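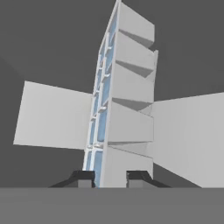 Wokau kitchen sim pack - worth it?
2 min read

We use cookies to remember your preferences. Accept / Manage

dkingi
Has anyone bought the Wokau kitchen pack? They want $200 for the scenes plus the arm controller. My current sim kitchen is a box with another box on it, so the bar is low.

lihua_h
Bought it in December. Drawers and doors are properly jointed, and the import took me one coffee. The collision meshes are a mood, though. My arm has strong opinions about handles it hasn't reached yet. 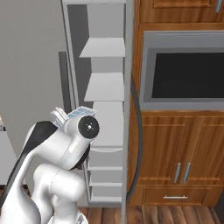
Render: lihua_h / Wokau kitchen pack

The wood grain is nice. The white stuff looks like it shipped before somebody picked a color.

leszek.sowa
Grain doesn't train a policy. I ran 2000 episodes in Plindel, which is free and ugly, and my drawer pulls transferred fine.

lihua_h
Fine on whose drawers?

leszek.sowa
Mine. They're good drawers.

SnezanaB
Disagree with Leszek. I render for wrist views, and plain gray everything was hurting me. I'd still like more clutter from Wokau at that price - a kitchen with bare shelves is a showroom.

dkingi
Does support answer?

lihua_h
In 4 days, with a link to the page I'd quoted at them.

leokadia_j
Ask for the trial scene before paying. It's one kitchen, no time limit, and the drawer friction is the same as in the full pack. Set it higher or everything glides like butter.

dkingi
Trial requested. Leszek, send me the Plindel link too, I can suffer in both.

Contact | © Dito Forums | Back to top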